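**두리머, 의류 정리용 양팔 로봇 2대 도입 예산 확정**

의류 대여·세탁 대행업체 두리머(Durimer)가 옷 펴기와 개기 공정에 쓸 양팔 로봇 2대를 구매하기로 했다. 회사는 2022년 3월 17일 설비 투자 계획을 공개하고, 장비 선정과 설치 공간 공사를 나누어 집행한다고 밝혔다.

이번 계획은 반품된 옷을 펼쳐 상태를 확인하고 개어서 보관함에 넣는 후반 공정을 대상으로 한다. 두리머가 하루에 처리하는 의류는 1,538벌이며, 이 가운데 925벌이 티셔츠와 운동복 상의다. 로봇은 우선 이 상의류에만 투입된다. 바지와 외투, 단추가 많은 셔츠는 당분간 지금처럼 직원이 맡는다.

구매를 총괄하는 오몰라라 아폴라비 운영본부장은 "처음에는 라인 전체를 한꺼번에 바꾸는 견적을 받았지만 금액이 우리 규모에 맞지 않았다"며 "상의만 떼어 놓고 계산하니 두 대로 시작할 수 있다는 결론이 나왔다"고 말했다. 그는 임대와 구매를 함께 검토한 끝에 본체는 구매하고 소프트웨어는 연 단위로 계약하기로 했다고 설명했다.

공급사 후보는 부모라(Vumora)와 군달루스(Gundalus) 두 곳이다. 두 회사 모두 본체 가격에 설치비를 포함했으나 그리퍼 손가락과 카메라 케이블 같은 소모성 부품의 조건이 다르다. 부모라는 부품을 건별로 청구하고, 군달루스는 유지보수 계약에 일정 수량을 포함한다. 두리머는 부품 교체 주기를 확인한 뒤 최종 업체를 정할 예정이다.

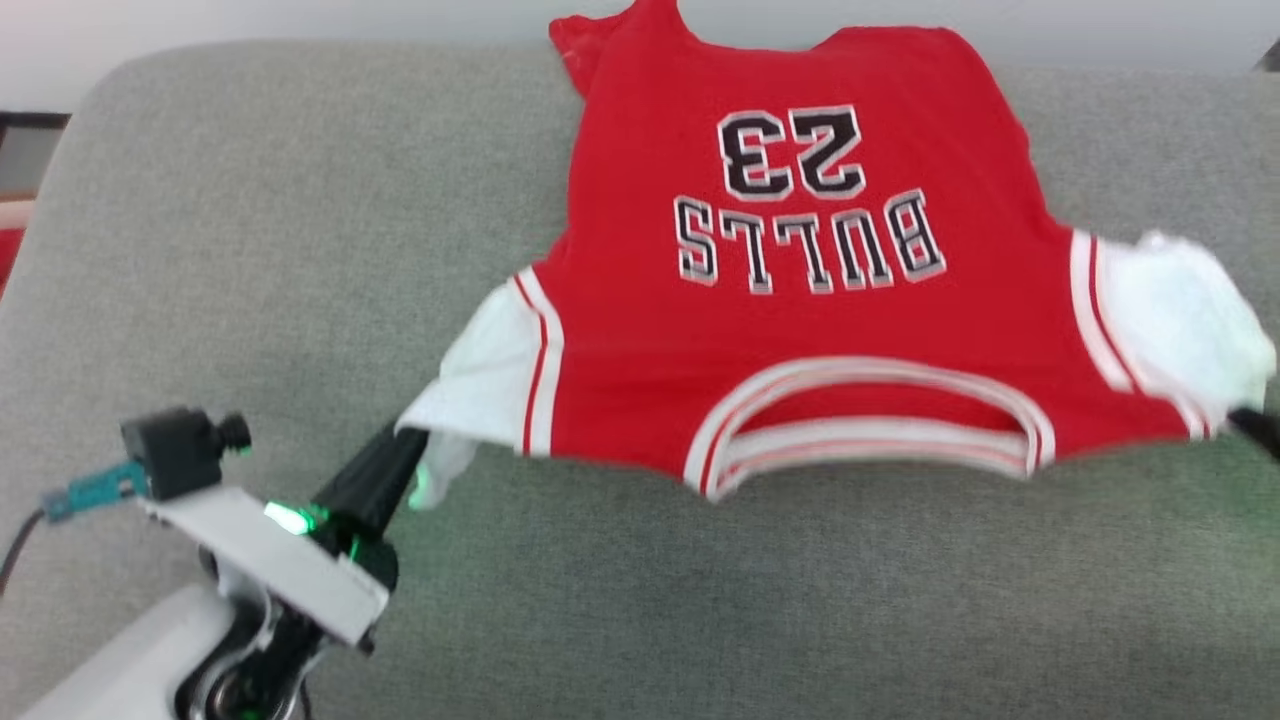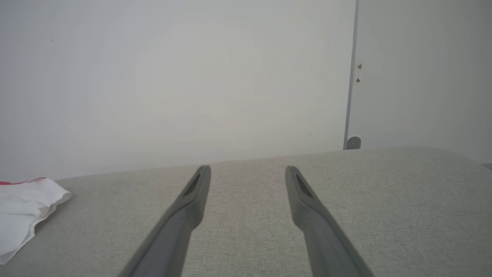
회색 직물 표면 위에서 진행되는 로봇 그리퍼의 의류 작업. 첫 번째 사진은 소매를 잡힌 빨간색 상의, 두 번째 사진은 벌어진 그리퍼.

평가 항목에는 소매를 잡는 위치의 정확도, 한 벌을 개는 데 걸리는 시간, 작업 중 사람이 개입한 횟수가 들어간다. 켈레치 아크판 설비기획팀장은 "옷은 놓일 때마다 모양이 달라서 상자를 옮기는 장비와 같은 기준으로 비교할 수 없다"며 "제안서의 최고 속도보다 개입 횟수를 먼저 본다"고 말했다. 목깃과 소매 배색이 다른 옷, 등판에 큰 글자가 인쇄된 옷도 평가 품목에 넣었다.

작업대 비용은 별도 항목으로 잡혔다. 기존 선반식 작업대는 두 팔이 움직이기에 폭이 좁아 교체가 필요하다. 바닥 보강과 전기 배선, 안전 구획 표시도 같은 항목에서 집행한다. 회사는 구체적인 금액은 업체 선정이 끝난 뒤 공개하겠다고 밝혔다.

예비비는 주로 초기 교육에 쓰인다. 웬디 스톡데일 교육담당은 현재 후반 공정에서 일하는 직원 가운데 희망자를 로봇 운영 담당으로 먼저 배치한다고 전했다. 교육 과정에는 비상 정지, 그리퍼 손가락 교체, 카메라 위치 점검, 작업 기록 작성이 포함된다. 두리머는 이번 도입으로 인원을 줄일 계획은 없으며, 상의 공정에서 생기는 여유 인력은 수선과 검수 쪽으로 돌린다고 밝혔다.

노조 측은 배치 기준을 문서로 남겨 달라고 요구한 상태다. 모레니케 에크웨메 직원 대표는 "희망자 우선 원칙에는 동의하지만 야간 근무조에도 같은 기회가 있어야 한다"고 말했다. 회사는 근무조별 교육 일정을 따로 마련해 협의하기로 했다.

두리머의 물류를 맡고 있는 사니(Sani)도 보관함 규격을 조정한다. 현재 쓰는 보관함은 입구가 좁아 로봇이 갠 옷을 넣기 어렵다는 의견에 따른 조치다. 새 보관함 구매비는 두 회사가 나누어 부담하며, 분담 비율은 아직 협의 중이다.

추가 구매 여부는 두 대를 설치해 운영한 뒤 결정한다. 검토 때는 상의 처리량과 부품 교체비, 운영 담당 직원의 의견을 함께 반영한다.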